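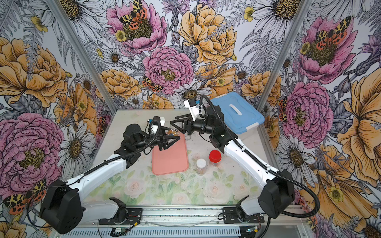 Vorkolow will decide in April whether to buy a second two-arm workstation for its Susmont site, after setting aside money for one in the budget approved on 31 December 2025. The company packs pantry goods for small grocers and has been using its first station for handling trials with containers and lids. The work is done at a tabletop between two arms mounted on one aluminum rail, with jars, a cutting board and a lidded storage container among the items within reach. A second station would be laid out the same way, so that parts and fixtures could be swapped between the two.

The budget paper puts the request in two parts. The first covers the arms, grippers, rail and enclosure, and would be bought outright. The second covers spares and consumables, mostly finger plates, cables and mounting brackets, and would be drawn down over three years. Spares were left out of the first purchase and had to be paid for from the site's general maintenance line, which ran over as a result.

Vorkolow says the first station has logged 2,309 hours of running time. Cables were the most frequent replacement, followed by gripper fingers. The paper asks for one full set of each to be kept on the shelf at Susmont so a worn part can be changed during the same shift.
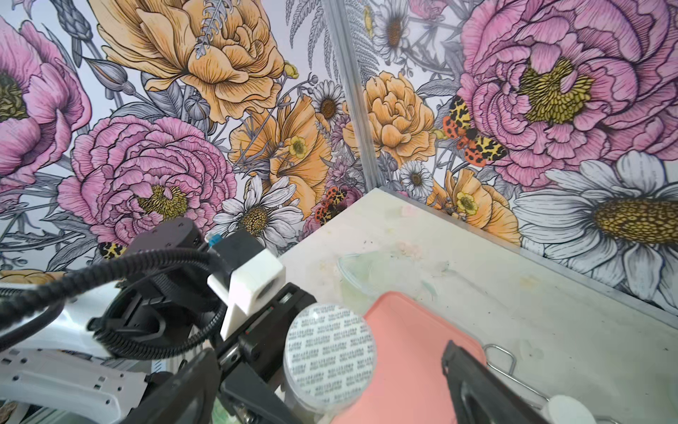

Two suppliers have been asked to quote. Kaimal, which supplied the existing station, has offered a delivery time of 56 days from order and would include the commissioning visit in its price. Okdale has quoted a longer wait but a lower figure for the arms, with training charged separately. Both quotes are good until the end of April. Neither price has been released.

Floor space is the other open question. The room at Susmont measures 373 square feet and already holds the first station, a workbench and the charging point for the pallet jacks. Moving the charging point into the hallway would free enough room, but the electrical work has not been priced and is not in the current budget. Staff have also asked for a wider aisle behind the station so that two people can pass while one is resetting the table.

If the purchase goes ahead, the new station would spend its first weeks on the same trials as the old one so the results can be compared. Opening and closing screw-top jars will come first. No jobs on the packing line are affected by the plan, according to the company, and operators for the second station would be trained from the present crew.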